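Print this page | E-mail this page

Shared desks and the duty of storage

Opinion
Győző Farkas
2023-04-25

The decision by many employers to give up assigned desks has been discussed chiefly as a matter of floor space and rent. Far less attention has been paid to what members of staff are expected to do with their belongings. It is the view of this writer that an employer who takes away a person's desk takes on a duty to provide that person with somewhere else to keep things, and that this duty is at present being met poorly.

The case for shared desks is not in dispute. When the Berkosari office was reviewed last June, it held 428 desks, many of which stood unused for much of the week. No public body could defend such an arrangement to those who pay for it. The move to a booking system was right, and it should not be reversed.

What followed was less well considered. Staff were issued with 120 lockers between them, on a floor that few of them used. Papers, spare shoes, reference books and medical items were carried home each evening or left in meeting rooms. Within weeks the window sills had become shelves. Notices were put up asking that the sills be cleared, and the sills were not cleared. A notice cannot supply a cupboard.

The false economy

Storage is commonly treated as a cost that the shared office was meant to remove. This is a mistake in accounting. A member of staff who spends the first part of every morning fetching and laying out the tools of the job is being paid for that time, and the sum does not appear in any report on the building. Nor does the cost of items lost, bought twice or sent to the wrong floor.

There is also the question of fairness. Senior staff at Berkosari kept their own rooms, and with them their cabinets. Those who were asked to travel light were, for the most part, those whose work involved the most paper and the most equipment. An arrangement that falls hardest on the lowest grades should be open to challenge by them, and they were given 2 working days in which to comment.

What a reasonable standard would require

The Vida building offers a better pattern. Each person there has a lidded box, kept on open racks at the end of the room in which that person works. The box is taken to whichever desk has been booked and returned at the close of the day. The desks themselves are plain and are left clear overnight.
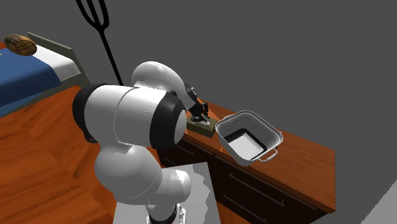

Some practical objections

It will be said that boxes are untidy, that they will be overfilled, and that food will be left in them. All of this has happened at Vida, and a monthly inspection has dealt with most of it. It will also be said that the racks take up room that might hold further desks. They do. The racks at Vida stand where 60 desks might have been placed, and the building has yet to be full on any day of the week.

The new premises at Kulora are now being fitted out, and the plans as published make no provision for personal storage beyond a row of coat hooks. There is still time to amend them. The managers responsible should do so before the furniture order is signed, and should ask the staff concerned what they need to keep at work.

Contact us | Copyright Zoma. All rights reserved. | Back to top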